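The bowl problem

News from the Tirau house, where Prisance has been gathering kitchen examples since the start of the month. The running total stood at 1,537 kept episodes on Mon 31 May, which sounds like a lot until you learn how many of them are bowls.

For anyone new to the list, an episode is one go at one small job, driven by a person and recorded from start to finish. The arms copy what the operator does, the model later tries to copy the arms, and everyone in between fills in labels. The labels are the slow bit. Vasiliu, our sorting tool, still believes that a mug and a bowl are the same thing at different stages of life, so each of its guesses gets looked over by a human with a cup of tea.

We moved out of the lab kitchen because the model had become very good at the lab kitchen. It could put away a dish there with real grace, and was baffled by anyone else's counter. Real homes have fruit, jars with odd lids and spoons lying wherever spoons get left. The new rule is that nothing gets tidied before a session, a rule the operators have taken to with suspicious enthusiasm.

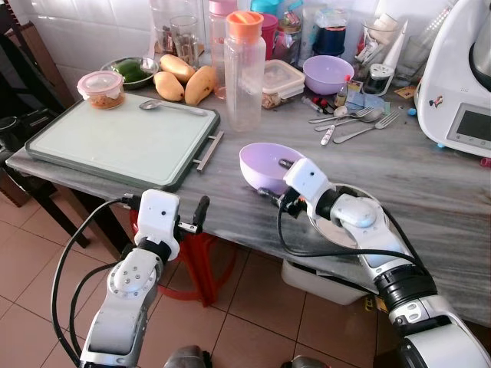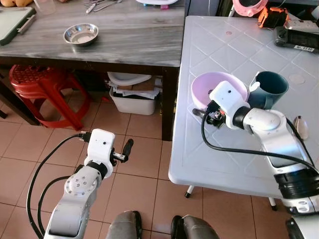 Bowl work at Tirau: lavender on the kitchen counter (first picture), light pink on the white plastic table (second).

Each object now gets 4 starting positions, and tipped over counts as one of them. Fumbled grasps stay in the set as long as the operator recovers within 2 tries. After that the episode goes into a folder called Purnus, which has grown into a fairly complete record of human frustration and may yet be our most honest dataset.

Mugs are next, in June, with handles facing every which way. If you've signed up to drive, please bring flat shoes and some patience – and write your episode notes in full words. "Bowl again, ugh" is a fair comment, but the model can't learn much from it.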